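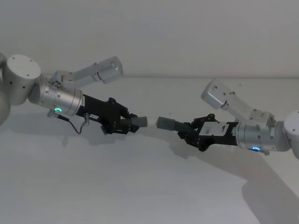 Bringing two arms nose to nose: house rules

Two arms sharing one table will sooner or later try to share the same cubic inch. The Wegener cell follows these steps for any job where parts meet in midair.

1. Clear the table. Mugs go elsewhere, including the one you are "just about to finish."

2. Check the light ring on each wrist. Both should show the same color. If they disagree, stop and find out which arm has opinions.

3. Trace any gripper cable through its full travel by hand. A loop that hangs nicely at rest can snag at full reach.

4. Grip each part with enough sticking out that the parts touch long before the fingers do.

5. Stop with a gap you can see from your chair. Look from the side, then from overhead. Parts that line up from one angle are often off from the other.

6. Close the gap with one arm moving and the other holding still, at the slowest speed. Moving both at once is how we got repair ticket 2559.

7. Keep a hand on the stop button, and don't reach in to nudge a part straight. Back off, pause the arms, then fix it.

8. Write down the final offsets, including the ones that embarrass you.

Rules last revised in August, after Trurkero.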